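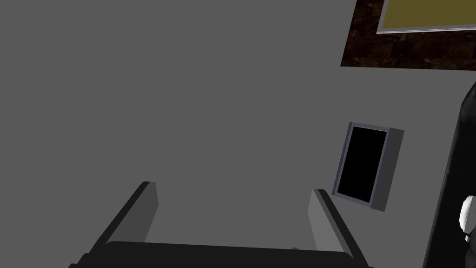 Radek Vávra reckons you should never teach a robot by remote control if there's any way of getting your hands on the arm and walking it through the job yourself, and I've been chewing on that for a fortnight now without working out whether I agree with him. So I thought I'd put it to you lot, seeing as half of you have done this for a living and I'm still very much at the enthusiastic stage!

Bit of background. I'm driving a two-armed robot around a simulated house in Plista, and the task I'm showing it is to come up to a door, put a gripper to it and go through to the next room. I do it with a pair of Mititz hand controllers (699 dollars the pair, and yes, my partner knows). You squeeze to close the fingers, tilt your wrist to tilt the gripper, and there's a thumbstick to roll the base. I've recorded 14 demonstrations so far and thrown out 5 of them, mostly for dithering. I get near the thing, stop, have a think, go sideways, have another think, and it all goes into the recording. The policy I trained on the lot has learned to dither beautifully.

Radek's point, as I understand it, is that with a remote you're teaching the robot your own trouble with the remote. When you hold the arm itself, your elbow and shoulder already know how a door goes, and that's what gets written down. Fair enough, but there isn't an arm to hold in a simulator, is there? So what do people do? Do I persist, or do I get myself one of those little copy arms you push around on the desk?

Cheers, and sorry for the length of this. I did warn the moderators when I joined.

lorikeet_dan

----

tinshed_marg replied:

Persist, love. Fourteen is nothing. My first batch looked like somebody backing a caravan, and I had an instructor standing beside me.

The dithering is real but you can get on top of it a lot more cheaply than by buying hardware. Do the whole run as practice with the recorder off, then do it again straight away with the recorder on, while your hands still remember. I'd also pull the thinking out of the approach. Decide which arm you're using before you set off and tuck the other one somewhere boring. I see people bring both grippers forward together out of habit, and then the learner has no way of knowing that only one of them mattered.

And please don't trim the pauses out afterwards with a script unless you check what's left. I did that once at Clillden, very pleased with myself, and I'd chopped out the bit where I waited for the door to finish swinging. The robot went through it like a bull at a gate from then on.

----

lorikeet_dan replied:

Oh, that's me with both arms forward! I've been steering as if the grippers were the handlebars of a pushbike. I line the doorway up between them and go. It feels so natural that I never questioned it, and it does get me there straight, but I can see how it would muddle things when only the one hand has a job to do at the end.

I had another go this arvo with your practice-then-record idea, and it's a good deal smoother, thank you. Still a wobble when I swap from driving the base to moving the arm. I've got the base on the left thumb and I keep nudging it when I mean to be reaching.
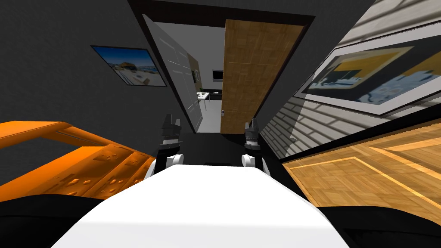

gumleaf replied:

I'll be the grump and say Radek has it the wrong way round. Hand guiding is lovely to do and the recordings look gorgeous, and then you find out that your own body was standing in front of the camera for the whole demonstration. The robot learns to open a door with a bloke in a flannelette shirt in view, and when the bloke isn't there it's lost. With remote control the robot sees what it's going to see later on, and you see it too, if you've got the discipline to drive from its cameras and not from some nice overview window.

That last part is where I'd look for Dan's dithering, by the way. Which view are you driving from? If you're flying by the free camera up near the ceiling and recording from the one on the robot, you are making decisions from things the learner never gets to look at. Of course it seems to hesitate for no reason. As far as the recording's concerned there isn't one.

On the thumbstick, split it. Base with a foot pedal, arms with your hands. An old sewing machine pedal will do if you're handy with a soldering iron.

----

tinshed_marg replied:

Gumleaf, you can blank the person out, or stand behind, or do what plenty of us do, which is guide the arm by hand once and have it play the motion back with you out of the way, and record the cameras on the playback. It isn't a reason to give up on the method. I've hand guided cupboard doors where the feel of the catch letting go was the whole lesson, and there's no way I'd have got that through a controller that only buzzes.

But I do agree with you about the views. Annoyingly.

----

gumleaf replied:

Playback's fine until the cupboard isn't where it was. We've had this argument before and I believe I bought the coffee last time.

----

lorikeet_dan replied:

Guilty on the camera, I'm afraid. I had the overview open on the big screen and the robot's own views down in the corner the size of postage stamps. I've swapped them round and goodness me it's hard. Everything leans. My neck started leaning along with it and I had to go and put the kettle on. When the gripper's up near the door I can't judge the distance at all, and I keep stopping short and closing the fingers on thin air, or else going in too far and giving the door a shove with my knuckles (its knuckles).

Does it get better? I'd love to hear from anybody who's driven only from the onboard cameras for a decent stretch, and whether you'd bother with the copy arm after that.

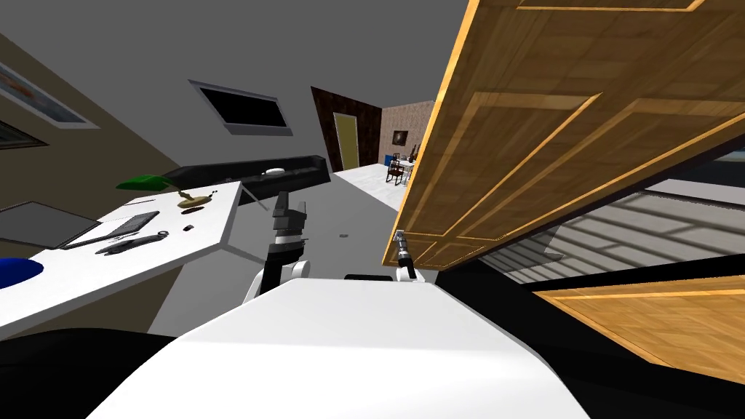

Posted by moreton_pete on May 20, 2021

It gets better, Dan, and a fair bit sooner than you'd think. I've driven from the onboard views only since I joined the Clillden sessions and the lean stopped bothering me by the end of my first week. What helped was leaving the head tilt alone. Beginners fiddle with it constantly, looking up at the door and down at their hands, and every time they do the whole room swings and their idea of where things are goes with it. Pick a tilt where you can keep the gripper and the door together, even if it gives you a daft amount of ceiling, and stay there until you're through.

For distance, use the arm's own size as your ruler. I bring the open fingers up slowly and watch how much of the door they cover. Then I creep, and I do mean creep, for the last little bit. A slow steady creep is no trouble for the learner. It's stop, back up, stop, sideways, stop that does the damage. If you fumble it badly, bin the run and start over, but if you miss by a whisker and recover nicely, keep it! Those are worth having. The robot will miss too, and it ought to have seen somebody get out of it calmly.

The gripper camera is the other thing. I ignored mine for ages on the grounds that it mostly shows you blank wall.
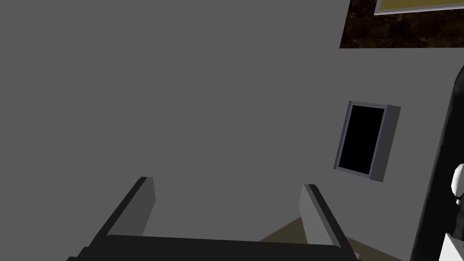
Then Radek Pešek (a different Radek from yours, we have 2 and it causes no end of confusion with the roster) sat me down and made me do a whole session looking at hardly anything else. I hated it for the first half hour. You have so little to go on that you start using whatever there is, the angle of the fingers against an edge, some patch of a different colour sliding in at the corner, and you find you're turning your wrist far less than you used to, as every turn costs you your bearings. My wrist had been flapping about like washing and I had no idea. I wouldn't drive a whole job that way, but as an exercise it did me more good than any amount of fussing with the settings.

As for the copy arm, I've used the Procházka one a fair bit and I'm fond of it. You move the little arm, the simulated one follows, and your elbow gets a say in things, so it's a sort of halfway house between your Radek and gumleaf. It's tiring though. You're holding your own arms up the entire time and after lunch my demonstrations were noticeably worse than the morning ones. I'd wait until June if you can stand to, when we've usually got a spare going out on loan, and see how you get on before you spend anything.

----

gumleaf replied:

Agree with nearly all of that, apart from keeping the near misses. With a set as small as Dan's, a couple of wobbly recoveries are a big share of what it learns. Get a solid pile of clean ones first, then add the messy ones on purpose.

----

moreton_pete replied:

Depends how wobbly, mate. I'd still keep one that missed by a finger's width and came good. But label them, Dan, so that you can pull them out again and see for yourself whether gumleaf's right. It has happened.

----

tinshed_marg replied:

Write it in the notes field, and not in the file name, or you'll be cross with yourself later on.

----

lorikeet_dan replied:

You're all terribly kind. Right, the plan as it stands: head tilt left alone, one arm parked, onboard views only, practice run first, and a pedal if I can talk Mum out of the one on her old machine. I'll do a fresh batch and train on that without the earlier ones mixed in, and put my name down for the loan arm. Pete, who do I message about that?

----

moreton_pete replied:

Me, if you like. Send me your postal address, and let me know if you've got a desk with an edge you can clamp to. It doesn't like glass.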